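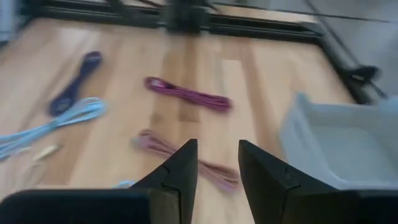
How should I coil a cable before I put it away?

Loosely, and in the direction it already wants to go. Most cables come off the factory spool with a slight curl in them, and if you let the cord hang from one hand for a moment you'll feel which way it's leaning. Follow that. Make your loops a bit bigger than your palm, lay each one beside the last, and stop well short of pulling anything tight around the plugs. The spot where the cord meets the plug is where almost every cable we see at the Kutilstead repair table has given up, so be gentle with it and leave a little slack there.

Why do my cables tangle even when I coil them?

Usually the loops are fine and the drawer is the trouble. A coil with no tie on it will open up the first time somebody rummages past it looking for batteries (we've all been that somebody), and once two open coils meet they get very friendly very fast. Put a tie on every coil, even the short ones, even the one you're sure you'll need again tomorrow morning.

What kind of tie do you recommend?

Soft hook-and-loop strips, the kind you can cut to length. They go on and off as often as you like and they don't bite into the cord. Leif Skjelbred, who runs our sorting evenings, swears by strips of old bicycle inner tube, and I have to admit his hold up beautifully, though they leave a black smudge on a white cord. Please skip rubber bands. They go brittle, then sticky, and then you're picking bits of them off your good charger with a fingernail. Twist ties are all right for a week or two.

Does the color of a cable mean anything?

Not in most households, no. Manufacturers pick colors for all sorts of reasons, and a bright cord can be exactly the same inside as a dull one. But color is a wonderful help at home if you decide what it means! In our house anything purple belongs to my daughter and anything green lives in the kitchen, and the arguments have gone way down. If all your cables are black, a wrap of colored tape near each plug does the same job.

How long a loop should I make?

I like a coil that fits flat in the box it's going into, with no folding over at the end. For a short charging cord I go 5 inches from end to end, and for a longer network cord 9 inches. If you'd like a long, narrow bundle instead of a round one, wind your loops round and then press the sides together softly with both hands. Don't crease the ends where the cord turns back. A rounded bend is kind to the wires inside, and a sharp one isn't.

I have a whole box of mystery cables. Where do I start?

With a clear table and a cup of something. Tip the box out, pull free whatever comes easily, and leave the knotty middle for later, when there's less of it. Sort by the shape of the plug first and by length second. Put anything with cracked covering or a bent plug in its own pile and don't plug it in to check. My own box, the first time I did this, held 57 cables, and I could name the purpose of very few of them. I kept more than I should have, and one October I did it all over again.

What about long extension cords?

The same idea with more room. Daithí Kinsella uses an 80-foot cord for his hedge work and lays it out along the driveway before he winds it, so the twists can roll out of the far end. Wrapping a cord like that around your elbow feels handy, but it puts a twist in with every turn, and you'll meet all of those twists again in spring. Store it on a wide hook, never a nail.

Can I leave a cable coiled while I'm using it?

A phone cord, sure. An extension cord running a heater or anything else with a big appetite should be unwound completely first, as a tight coil can hold heat.

Where can I take the ones I don't want?

Bring them to the Moynihan room during sorting evenings, doors open at 6:30. Working cables go on the swap shelf, tied and labeled if you can manage it, and damaged ones go in the metal bin by the coat hooks for recycling. You're welcome to take something home from the shelf too.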